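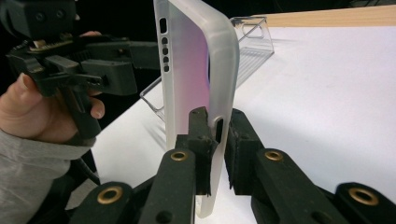 A reader in Garnley wrote in after the August issue to ask why anyone still needs people for this. If the model is as good as Dreltico's slides say, she wanted to know, why is a grown adult spending the afternoon picking up phone cases with a pair of plastic pincers? She also asked whether the people get paid by the hour or by the case.

By the hour, as far as I could find out. The first part of her question is harder, and I have been chewing on it for most of the month.

Gekska, which runs the recording tables for Dreltico, wants 2,000 examples of what it calls small flat goods. That means phone cases, cards, thin trays, anything that lies down and is annoying to pick up again. An example is one go at a task from start to finish, done by a person with a hand-held gripper in each hand. The cameras ride along, the files go off to be checked, and at some later point a model is trained on the lot. The idea is that a robot fitted with the same sort of fingers can copy what the person did.

I like this better than the older way, where you steered an arm from across the room and everything took four times as long. People are quick with these things after a morning. You can set one up on any table. I'll give them that much.

My trouble is with the number. Why 2,000? I asked, and the answer was that the Vasiliauskas set had 2,000, and it worked. Well, the Vasiliauskas set was kitchen items. Mugs and bowls have a lot of side to grab. A phone case is mostly edge. If you squeeze it in the wrong place it bends, and if you come at it flat the pads slide right over the top. I see no reason the same count should be enough for both, and I see no reason it should be needed for both either. It's a round number that somebody got used to.

Then there is the matter of what gets thrown away. At the table I sat beside, 29 goes were recorded before the break and 20 were kept. The other nine were marked bad. Some of those were plain errors, a dropped case or a gripper that drifted out of view. But several were marked bad because the person fumbled, backed off, and got it on the second try. To my mind those are the ones you want. A robot is going to fumble. If every example it has ever seen is a clean pickup by somebody with good hands, what is it supposed to do after the first miss? Gekska says it may bring recoveries back in as a separate batch. It said that in the spring, too.
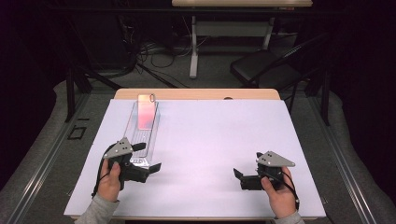
Both grippers over the board, with the clear tray and a card at its far end.

The other thing I kept noticing was how much of the work is setting up. Put the tray back, put the card back, turn it a bit so it isn't the same as last time, check that both grippers are tracking, go again. The turning is left up to whoever is at the table. There is a sheet that says "vary the start position," and that is all the sheet says. I watched one person vary it a lot and another vary it by a thumb's width, all afternoon. Both sets of files go in the same folder under the same label. When the model comes out with odd habits, and it will, I doubt anyone will be able to trace them back to that line on the sheet.

See-through items are the part of the plan I'd question hardest. Clear and frosted plastic is tough for a camera under the best of conditions, and these are recorded on a pale surface under one kind of light. Dreltico's answer is that the model learns from the hands and doesn't need to see the plastic well. Maybe so. I'd like to see that tested in a different room, with a brown table and a window, before anyone orders another round. No such test is on the schedule I was shown.

To go back to the reader's question, people are needed because the robot has nothing else to learn from, at least for this kind of handling. Simulated plastic doesn't flex the way the real thing does, and Gekska gave up on it early. So it's pincers, a table, and a lot of resets. I don't think it's a bad way to do it. I think the people selling it should stop talking as if the count were the result. A folder with 2,000 examples in it is a full folder.

The first trained version is due to be shown at the Garnley site before the end of the year. I have asked whether visitors can bring their own phone cases and have not had a reply. If you work on one of these tables, at Gekska or anywhere else, I'd be glad to hear how your goes get marked and who decides. The address is at the bottom of the page, and I'll leave names out if you ask.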